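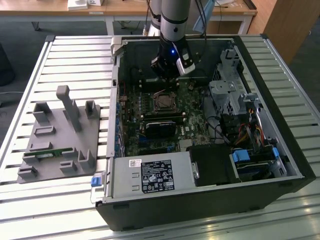

Ob man vor dem Umzug der Daten wirklich alles abschalten muss, kam als Rückfrage aus Badari. Bei denen lief die alte Freigabe einfach weiter, und am nächsten Morgen lagen zwei Stände vom selben Ordner da. Also ja: abschalten. Erst die alte Freigabe, dann Kudix.

## 4. Kudix auf dem Bürorechner einrichten

Stand 13.04.2026. Gilt für die Standorte Godoy und Badari. Plastley hat noch die alte Ablage, dort bitte nichts anfassen.

**Vorher bereitlegen:**

- Lizenzschlüssel (steht im Übergabeblatt, zweite Seite)
- Admin-Kennwort vom Rechner
- Netzwerkkabel. WLAN geht, dauert aber ewig.
- mindestens 100 GB frei auf der Datenplatte

### 4.1 Installation

1. Alle Programme schließen, auch Outlook und den PDF-Drucker.
2. Alte Freigabe trennen: Explorer, Rechtsklick aufs Laufwerk, *Trennen*.
3. Setup vom Installationsordner als Administrator starten. Doppelklick reicht nicht, bricht sonst bei der Diensteinrichtung ab.
4. Sprache Deutsch, Zielordner so lassen.
5. Schlüssel eintippen, mit Bindestrichen. Beim Reinkopieren rutscht gern ein Leerzeichen mit, dann kommt „Schlüssel ungültig“.
6. Bei *Standort* den eigenen wählen. Lässt sich später nur über Neuinstallation ändern!
7. Rechner neu starten. Auch wenn das Setup nicht danach fragt.

> **Achtung:** Während Schritt 3 bis 7 den Rechner nicht in den Ruhezustand gehen lassen. Energieoptionen vorher auf „Nie“ stellen.

### 4.2 Erster Abgleich

1. Kudix öffnen, Anmeldung mit dem normalen Kürzel.
2. *Ordner hinzufügen*, dann nur `Auftraege` und `Vorlagen`. Das Archiv kommt später dran.
3. *Abgleich starten* und laufen lassen.
4. Balken bleibt bei großen Ordnern oft lange stehen. Nicht abbrechen, im Protokoll schauen ob noch neue Zeilen kommen.
5. Wenn unten „Abgleich vollständig“ steht, eine Datei aus `Vorlagen` öffnen, speichern, am zweiten Platz nachsehen.

**Hinweis:** Ordner mit mehr als 1.000 Dateien vorher aufteilen. Am besten nach Jahr. Sonst meldet sich Fehler 9 und man fängt von vorne an.

### 4.3 Fehlermeldungen

| Code | Bedeutung | Was tun |
|---|---|---|
| 4 | Keine Verbindung zum Server | Kabel prüfen, dann Dienst neu starten |
| 9 | Ordner zu groß | aufteilen, Abgleich neu starten |
| 100 | Schlüssel schon in Benutzung | alten Rechner erst abmelden |

Bei Code 100 steht der alte Rechner noch in der Liste unter *Verwaltung > Geräte*. Dort entfernen, kurz warten, Anmeldung nochmal versuchen. Steht er da nicht, Schlüssel auf Zahlendreher prüfen.

> **Vorsicht:** *Gerät löschen* und *Gerät abmelden* sind zwei verschiedne Knöpfe. Löschen nimmt auch die lokalen Entwürfe mit.

Energieoptionen danach wieder zurückstellen. Drucker einrichten siehe Abschnitt 5.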